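Skaline Jersey – Natural
Cotton knit fabric by the metre

Sold by Trelau Fabrics
Minimum cut: half a metre

Skaline is our everyday single jersey. It is a midweight knit with a smooth face and enough body to hold a neckband without rolling away from you. Most customers buy it for T-shirts, pyjamas and cot sheets. Priya Brannigan cuts it for the beginners' class at our shop and has drafted the free singlet pattern that goes with it.

Details
Fibre: 100% cotton
Width: 160 cm, tubular edges slit and trimmed
Stretch: good across the width, slight down the length
Colour code: 1020 Natural
Other colours: Slate, Moss, Brick

Natural is not bleached or dyed. The shade varies a little from roll to roll, so order everything you need for one project in a single cut. If you are matching a piece you bought earlier, post us a swatch and we will check it against the current roll.

How much to buy
An adult T-shirt with short sleeves takes 1.5 metres in most sizes. Allow 2 metres for long sleeves. Orders over 12 metres are cut from a fresh roll where we have one. Orders over 20 metres are sent on the tube and may take an extra working day.

Before you cut
Wash and dry the fabric the way you will wash the finished garment. Expect about 5% shrinkage in length the first time. Let it rest flat overnight on a table or clean floor – jersey that has been hanging or folded will pull back after cutting.

Use a ballpoint or stretch needle, size 80, and a narrow zigzag. An overlocker is handy but you can do without one.

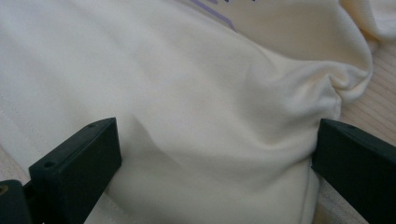
Care
Warm machine wash, 40 degrees at most. Line dry in the shade. Warm iron on the wrong side.

Delivery and returns
Orders placed before noon go out the same day, Monday to Friday. Cut lengths can't be returned unless there is a fault. Swatches are free, up to four per customer.

Goes well with
Baptiste cotton ribbing, 1020 Natural
Plastell snap fasteners, pack of 16

Questions about bulk orders or colour matching go to Ruoxi Han at the cutting counter.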